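La hora de comer de quien nos limpia la casa

Opinión

Llevo varios días dándole vueltas a una conversación que escuché en la cola de la panadería. Dos vecinas hablaban de la mujer que limpia en casa de una de ellas, y la otra preguntó, con toda la naturalidad del mundo, si le daba de comer o si la mujer se traía lo suyo. "Se lo trae y se lo come de pie, así acaba antes", fue la respuesta. Lo dijo sin maldad, y quizá por eso se me quedó clavado.

Escribo sobre esto porque yo también he sido esa vecina. Durante nueve años vino a mi casa la misma señora, tres mañanas por semana, y tardé muchísimo en preguntarme dónde se sentaba cuando yo no estaba. Sabía cómo le gustaba el café, sabía que su hija estudiaba enfermería, sabía hasta el nombre de su perro, y de algo tan simple como su descanso no sabía nada. Me da vergüenza contarlo, pero creo que contándolo se entiende mejor de qué hablo.

La cocina es el sitio donde se ve todo. En el salón sabemos comportarnos, sacamos los modales y las tazas buenas. En la cocina, en cambio, cada casa enseña sus costumbres de verdad: quién se levanta a por el agua, quién come lo que ha sobrado, quién tiene un sitio en la mesa y quién no lo tiene.

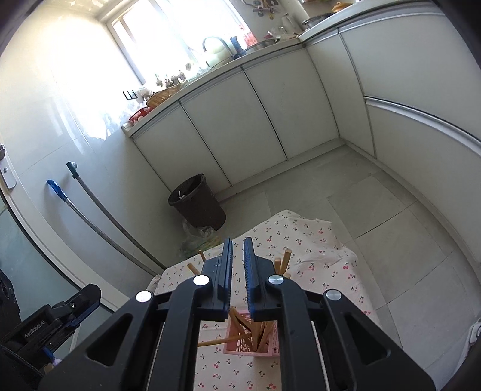 Mi abuela, que era de Ullodum y había servido de joven en dos casas, decía que a una familia se la conocía por el plato que le ponía a la muchacha. En la primera comía lo mismo que todos, aunque en otra habitación. En la segunda le apartaban un plato desportillado y un vaso distinto, y ella, que ya era viejísima cuando me lo contó, se acordaba del dibujo de aquel plato con una precisión que me dejó helada. Han pasado muchas décadas y tenemos leyes, contratos, altas y vacaciones pagadas (cuando se pagan, claro, que esa es otra), pero el vaso distinto sigue existiendo en bastantes armarios.

Sé que habrá quien me diga que lo importante es el sueldo, y tiene razón, no voy a discutirlo. Una sonrisa no paga el alquiler, y me ponen de muy mal humor esas personas que presumen de que su empleada "es como de la familia" y luego le deben dos pagas. A la familia no se la despide por mensaje a las once de la noche. Primero el contrato, las horas bien contadas y el salario a tiempo. Después hablamos de cariño todo lo que queramos, que a mí me gusta hablar de cariño.

Ahora bien, cumplido lo anterior, queda un terreno enorme que ningún contrato alcanza a ordenar. ¿Puede sentarse en el sofá mientras descansa? ¿Puede abrir la nevera sin pedir permiso? ¿Se le pregunta si prefiere empezar por los baños o por las habitaciones, o se le deja una lista pegada con un imán, como hacía yo? Son tonterías, dirán algunos. Yo creo que de esas tonterías está hecha una jornada de trabajo, y quien haya trabajado alguna vez en casa ajena lo sabe perfectamente.

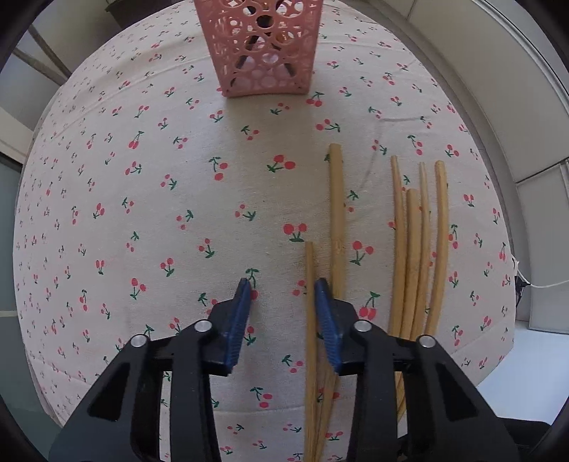
Palillos sobre un mantel de cerezas.

El año pasado, la asociación de vecinos de Stundley, donde vive mi hermana, organizó una charla en la biblioteca y me invitaron a escuchar. Fueron 16 trabajadoras del hogar, casi todas con muchos años de oficio, y yo me esperaba una tarde de quejas. Hubo alguna, y muy justificada. Pero lo que más se repitió fue algo mucho más modesto: que las llamaran por su nombre delante de las visitas. Una contó que llevaba media vida oyendo "la chica" y que había cumplido ya los cincuenta y ocho. Nos reímos todas, ella la primera, y luego se hizo un silencio bastante largo.

También se habló de las agencias. En Stundley funciona una que se llama Vukton, y allí varias habían encontrado trabajo gracias a ella; otras se quejaban de que las mandaban a una casa nueva sin haberles explicado ni cuántas personas vivían dentro. No tengo elementos para juzgar a la empresa, pero sí me parece que una familia que abre su puerta debería querer presentarse un poco - decir quiénes somos, si hay un abuelo que se desorienta, si el niño pequeño le tiene miedo a la aspiradora. 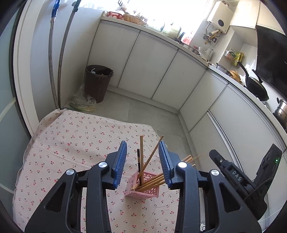 Y luego está la cuestión del dinero de los que contratamos, que tampoco quiero esquivar. Hay familias que hacen cuentas imposibles para que alguien acompañe a su madre por las tardes, y no son ricas ni desalmadas. Conozco una que paga más de 3000 euros al mes entre cuidados de día y de noche y que ha vendido el coche para poder hacerlo. A esas familias les falta ayuda pública, y mucha. Lo que no me parece bien es que esa ayuda que no llega la acabe poniendo la trabajadora, con horas regaladas y domingos que se le van sin que quede apuntado en ninguna parte.

En mi casa cambiamos algunas cosas, tarde y con torpeza. La lista del imán desapareció. A media mañana se para, se pone la mesa, aunque sea para un café con tostadas, y si estoy yo nos sentamos las dos. Al principio fue incomodísimo, todo hay que decirlo: ella se levantaba cada dos minutos y yo hablaba sin parar, del tiempo, de la obra de enfrente, de lo que fuera. Hasta que una mañana de noviembre me pidió, muy educadamente, si podía tomarse el café sola, que le apetecía estar un rato callada. Y cogí mi taza y me fui al salón.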